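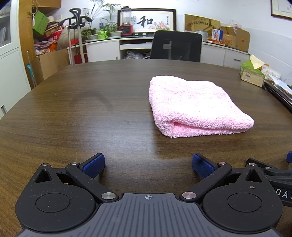 Dear Seija, and dear everyone at Pralmont who reads these over a cup of something warm, it has been a full and mostly happy spring for Flindeteo, and I am glad to be able to tell you that the offline mode you agreed to pay for is now running on real phones in real guesthouses. When we wrote the application last year we promised an inventory app that a small inn could use in a cellar, a laundry room or a back hallway with no signal at all, and that would sort itself out once the phone got back upstairs. A good deal of our time since then has gone into deciding what one "item" is. A folded pink towel on a dark brown table has plenty of layers to look at from the front, and it is still one towel, and the app has to let a tired person record it with one tap and move on. That sounds like a small thing, but it shaped the whole data model, and I will come back to it further down.

Where we are against the plan

The plan had three parts for this period: the offline store on the phone, the sync service, and the pilot. The first is finished. The second is finished apart from one piece that I describe under "What slipped." The pilot started in May and is still going, with three guesthouses taking part, and we expect to keep it open through July.

The offline store is the part I am proudest of, although almost none of the credit is mine. Nyokabi Mwakyusa wrote it nearly from scratch after our first attempt turned out to be too slow on older Android phones. The first version saved the complete inventory every time somebody changed a number, which was fine on our own desks and dreadful on the six-year-old handset that one of the pilot houses keeps by the linen closet. The new version saves only the change itself and works out the totals when the screen needs them. Opening a list of 1,000 items used to leave you looking at a gray spinner long enough to wonder if you had done something wrong. Now the list is there by the time you have got your thumb out of the way.

For the sync service we built on Bruler, as we said we would in the application. It has been a good choice on the whole. The documentation is thin in places, and Nyokabi spent the better part of a week reading its source code to find out what happens when two phones come back online in the same moment, but the answer was a sensible one and we did not have to work around it. She has written up what she learned, and we will put it on the project site for anyone else who needs it.

What happens when two people change the same thing

This was the question your reviewers asked about most, so I would like to give it some room. Suppose one person in the laundry takes four bath sheets off the shelf and records it, and another person upstairs, also offline, records that two came back. Many apps keep whichever entry arrived last and throw the other one away. Flindeteo keeps both, as two movements, and adds them up. Here our early decision about items paid off, because a movement is always a whole number of whole things and the adding up is never a matter of opinion.

There is one case the app can't settle on its own, and that is a full recount. If two people each do a recount of the same shelf and get different answers, somebody has to choose. We first showed this as a warning in red, with both numbers and both times of day. Hartmut Baumgart, who runs one of the pilot houses and has been wonderfully patient with us, told us that his staff took the red as a scolding and simply stopped doing recounts. So the message is now a plain question in the ordinary text color, it waits politely on the home screen until somebody has a minute, and recounts have picked up again. I wish we had asked him before we built the first one!

Testing

Our automated test suite now has 938 tests, all of which run before any change goes into the main branch. A large share of them do nothing but switch the network off and on at awkward moments – halfway through a save, just after login, while a photo is uploading, and so on. Torben Strobel looks after this side of things and has a real gift for thinking up awkward moments. He also visits the pilot houses, sits down with whoever is on shift, and writes out what they tried to do in their own words. Those notes have been worth more to us than any survey, and we have changed the wording on nine screens as a result of them.

Two bugs from the pilot deserve a mention. In one, a phone whose clock was set to the wrong year sent its changes in the wrong order, and a storeroom briefly showed a negative number of pillowcases. The server now gives each change its own sequence number and no longer relies on the phone's clock. In the other, signing out while offline deleted changes that had not been sent yet. We consider that one serious. It affected a single user, the missing entries were put back by hand from a paper list the same afternoon, and the app now refuses to sign out until the changes are either sent or saved to a file.

What slipped

The piece that is late is the export to accounting software. We had hoped to have it ready by now, and we don't. The rewrite of the offline store took the time we had set aside for it, and I made the decision to let it wait, as an export of wrong numbers would have been no use to anybody. Nyokabi starts on it next, and I expect a first version that writes plain spreadsheet files before the pilot closes. A direct connection to the accounting packages would come after that, and I would rather not name a month until we have seen how the spreadsheet version is received.

We also moved our servers to Weidemann during this period. It was not in the plan. Our old host changed its terms for small customers, and moving was cheaper than staying. The switch was done at 4 in the morning, when no guesthouse is counting sheets, and the phones caught up by themselves over breakfast, so in a roundabout way we got a very good trial of offline mode out of it.

Money

Spending is within the budget you approved. We are a little under on travel, as the pilot houses are closer together than the ones we first had in mind, and a little over on hosting because we paid both hosts for the overlap. With your agreement I would like to use what is left on the travel line to cover it. The full sheet is attached in your usual format, and if anything in it is unclear please do just call me.

Next steps

Between now and the end of the pilot we will finish the spreadsheet export, translate the app into German and Finnish (Seija, thank you again for offering to look over the Finnish – we will take you up on it), and write the setup guide for houses that want to install Flindeteo without our help. Torben would like to hand a draft of the guide to somebody who has never seen the app and watch quietly while they follow it. If anyone in your office has a free afternoon and would enjoy that, we would be delighted to come to you.

With warm thanks from all of us,

Ida Görtz
Project lead, Flindeteo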